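So I finally gave up coffee after 4 p.m., and I'm a grump about it. Back in December I was on five cups a day – the last one usually at Erbridge, right before they stacked the chairs – and then I'd lie there at two in the morning reorganizing my closet in my head. Now it's mint tea (ugh) and a book. I'm on page 156 and I slept straight through twice this week! My sister says I'm nicer. I want a latte.

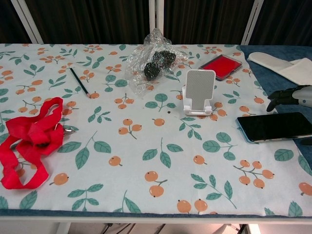
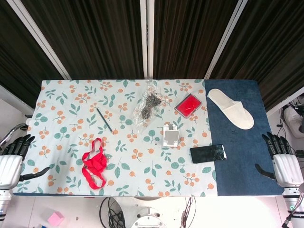 Orange berries and green leaves on the tablecloth, both times.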